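**May, folding notes, Trerard back room, after lunch**

Kettle on, window side of the room nice and bright, and I'm writing this up while it's fresh, as last time I left it until the next morning and my notes on sleeves were no use to anyone, least of all me. Subject of the day: the blue check, and whether we can agree a way of folding it on the round table that doesn't have us all muttering.

Some background for whoever picks the notebook up next. We have been folding nearly everything on the long trestle up to now, and the Trerard method (thirds lengthwise, then half, then half again) was worked out there by people with a nice straight edge to line things up against. The trestle has gone to Plotley until the summer. So we have the round table, which is a lovely thing, warm-coloured wood, very pleasant to sit at, and no help whatever if you want to know where straight is. You don't realise how much you lean on a table's edge until you've only got a curve. I'd fold a side in, feel pleased with it, stand back and find that I had followed the table round like a tablecloth.

Eliécer Condori had a good thought about this before we got going, and I want it down properly. He says to forget the table and read the cloth. A check is already ruled for you. Pick one of the dark bands, treat that as your edge, and bring everything else to it. If the squares meet squares you're straight, whatever the wood underneath is doing. I tried it first on a tea towel, which was almost insultingly easy, and then on the blue, which was not quite so easy, as it has more than one shade of blue in it and my eye kept wandering off to the wrong one.

The other matter was how to lift it. I am a gatherer by nature, I scoop the whole lot up and sort it out on landing, and that was how I'd always brought the blue to the table. It arrives in a heap and then you spend your first minute undoing the heap.
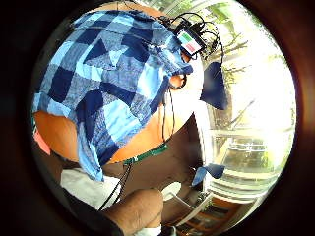

Adel Radwan thinks the lift matters far more than the fold and would like it written down in capitals, so: THE LIFT MATTERS. Adel's argument is that a cloth which comes down flat is half folded already, and that most of what I call folding is really me apologising to the cloth for how I dropped it. Fair. The suggested cure is to find two corners before you pick anything up, hold them apart and lower the far side first, letting the rest follow towards you. I said that was how my grandmother made beds and Adel said well, there you are.

So we went over to the two-corner lift and kept to it for the rest of the session. It does slow you down at the start. Corners hide, particularly in something soft that has been left bunched, and I went round the same side more than once looking for one that I had my wrist on. But the landing is so much kinder. I'd put it forward as the standard way for anything bigger than a pillowcase, and Eliécer agrees, although he'd like an exception for things with collars, which he prefers to lift by the shoulders.

Then smoothing, about which I have opinions. The old page in this notebook says to smooth outwards from the middle with flat hands, and I copied that out myself, so I've only myself to blame. On the trestle it's good advice. On the round table you push the cloth outwards and it reaches the rim sooner than you expect at the corners, and once a corner goes over, its weight begins to pull the rest after it. It's much better to hold down the near side with one hand and draw the other hand away from it, slowly, in one direction. Anchor and draw, I've been calling it. I also found that a crease is best dealt with by itself. Chase it all the way out before starting on the next one, or you only move it somewhere else.

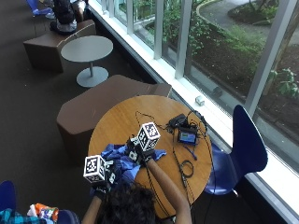

Where I still come unstuck is the moment of changing hands. You have your anchor, you've drawn the cloth out, and then for the fold itself the anchoring hand has to let go and do something useful. I've taken to laying the side of my forearm down for a second while the hand travels. It feels clumsy and looks worse, but the bottom layer stays where it was put. Adel slides a finger inside the fold as it closes and pulls it out along the crease at the end, very neatly, and I can't do it at all yet. I shall practise on the Kemeys pillowcases, which are so starchy that they practically fold themselves.

A word on weight. Soft things on a slippery surface have a will of their own, and once more of the cloth is off the table than on it you may as well start again. I wasted ages trying to rescue a slide by tugging from the top, and all that happens is that you get a stretched bit and a bunched bit and a bad mood. Pick up the hanging part from underneath and carry it back. Eliécer wants us to push the chairs well in before starting too, so that nothing dangling can catch on a chair back, and I've added it to the sheet by the door.
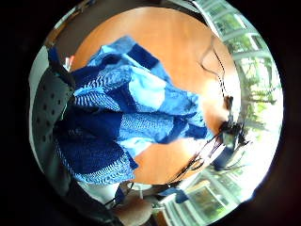 For sizes, we're keeping to the shelf. The shelf in the Trerard cupboard takes a folded piece 37 centimetres wide, and I've cut a card to that width so that we can check against it and stop arguing by eye. Thirds come out a touch generous on most things. The remedy is to make the second fold slightly deeper than the first, which sounds like cheating and possibly is, but it goes in the cupboard and comes out again without dragging its neighbour along. Eight pieces to a pile, no more. When we went higher the bottom ones came out with a crease you could have ruled a page with, and then it's out with the Zollari iron and the afternoon has gone.

Finishing: turn the piece so that the folded edge faces you, flat hand over the top once, and leave it alone. I mean that last part for myself. I will keep patting. Each pat shifts the top layer a whisker, and after several of them the edges don't agree any more and I have to open it up. With the check it's at least easy to see when this has happened, as the dark band along the bottom stops being parallel to anything.
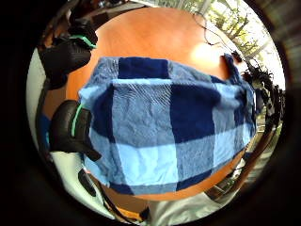 Things to settle next time. Whether we fold with the right side in or out (Adel in, Eliécer out, me whichever way it was lying). Whether a cloth under the work would give enough grip to stop the slides – I'd like to try the old brown blanket, if it's come back from Plotley. And I want to go over the shirt fold again from the beginning, collar towards you this time, and write each step down as we do it instead of trusting my memory.

The card for the shelf width is in the top drawer, with the pins. Please put it back there and not in the button tin. We're also nearly out of labels, and the supplier will only sell them by the 1000, so have a think about whether Plotley would like to go halves before I send the order off.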